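About Us

Gesby Workshop started in March, in the back half of Lihua Liao's garage in Prultville, with 2 borrowed vises and far more enthusiasm than shelf space. We have since moved to the old print shop on Karholm Street, where 19 members share the benches, the tools and (most evenings) a pot of something hot.

Our longest-running build is Atallah, a gripper that you hold in your hand and steer toward whatever you'd like to pick up. Boyang Peng drew the first fingers, Maite Cifuentes has redrawn them six times, and Xiuying Long is still patiently coaxing the wiring into shape — she would love a hand with that, if you happen to own a soldering iron.

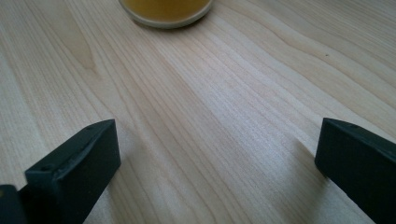

Atallah's two fingers, open wide, with a drink farther back on the table.

New faces are always welcome, whether you have built 10 robots or none at all. Ring the side bell and ask for Shengli Shen, who will find you a stool and show you where everything lives.

Page updated 6/2/21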